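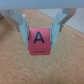 Cube rouge marqué de la lettre A, au-dessus de la table.

Catégorie : Chasse au gibier d'eau > Affûts et camouflage > Affûts portables

Affût pliant Gamotent, 2 places

Bon, celui-là, je l'attendais ! Le Gamotent remplace l'ancien affût à arceaux que je vendais depuis l'ouverture de la boutique et que la moitié d'entre vous m'a rapporté un jour ou l'autre avec un arceau fendu (je ne vous en veux pas, j'ai fendu les miens aussi). C'est un affût bas, ouvert sur le dessus, pensé pour le canard et l'oie en bord d'étang ou dans les chaumes. On s'y installe assis, le chien couché à côté, et on rabat la toile supérieure jusqu'au passage des oiseaux.

La toile est un polyester mat qui ne claque pas au vent. J'insiste là-dessus : sur les étangs de Mutport, où je chasse le plus souvent, ça souffle presque tous les matins et une toile qui bat fait virer les sarcelles bien avant la portée. Le motif est celui des roseaux d'hiver, assez pâle. Si vous chassez en plein vert au mois d'avril pour la photo ou le comptage, il faudra le garnir davantage, et il y a des passants cousus sur tout le pourtour pour ça. 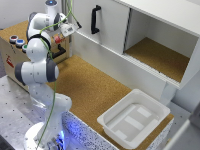

Côté montage, deux personnes le dressent sans lampe frontale et sans se disputer, ce qui n'était pas gagné avec le précédent. Seul, on y arrive aussi : on plante d'abord les deux piquets du fond, on déplie, on tend l'avant. La première fois, faites-le dans le jardin, vraiment. Moi j'ai voulu jouer au malin et je l'ai monté à l'envers, ouverture vers la digue, avec les colverts qui se posaient dans mon dos.

La hauteur des parois est de 100 cm. Un grand gabarit sur un siège classique aura la casquette qui dépasse, alors prenez plutôt un siège bas. Le Quezada, que je vends aussi, passe très bien dessous et ses pieds larges ne s'enfoncent pas dans la vase (ou disons qu'ils s'enfoncent moins). Le sac de transport est fourni, avec des bretelles réglables. La toile nue pèse 1 396 g, les piquets sont à part et vous pouvez les laisser dans la barque.
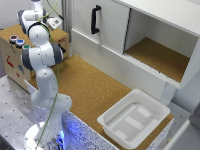 Pour les haubans, j'ai demandé à Jullitz, l'atelier qui coud l'affût, de changer la cordelette. L'ancienne était blanche et on la voyait de l'autre rive, une horreur ! La nouvelle est verte et fine, dans l'esprit du câble vert qui fait une boucle le long du bras sur la photo, et elle se perd très bien dans les joncs. Revers de la médaille, vous ne la verrez pas non plus, et à cinq heures du matin avec les cuissardes on se prend les pieds dedans. Je fais un nœud avec une touffe d'herbe sèche à mi-hauteur, ça suffit.

Au retour, secouez la toile et faites-la sécher dépliée avant de la ranger. Pas de machine, pas de lessive parfumée, un coup de jet et une brosse douce pour la boue. Les fermetures aiment bien un peu de paraffine en début de saison. Les coutures du bas s'usent en premier si vous traînez l'affût sur les cailloux, et celles-là je peux vous les faire reprendre à l'atelier. 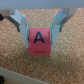 Les piquets, maintenant, c'est ce qu'on perd le plus. Ils sont bruns, la berge est brune, et il en reste toujours un derrière. J'ajoute donc dans le sac un lot de petites étiquettes rouges à passer dans l'anneau au moment de démonter. Regardez comme le petit cube rouge saute aux yeux au-dessus du liège moucheté : sur la terre et les feuilles mortes, je cherche le même contraste. Pensez juste à les retirer avant le prochain affût, les canards ont de bons yeux.

Disponible à partir du 21 février 2025, en motif roseaux seulement pour le moment. Le motif chaume viendra plus tard, je n'ai pas encore de délai. Piquets de rechange vendus à l'unité, écrivez-moi par le formulaire en précisant la longueur.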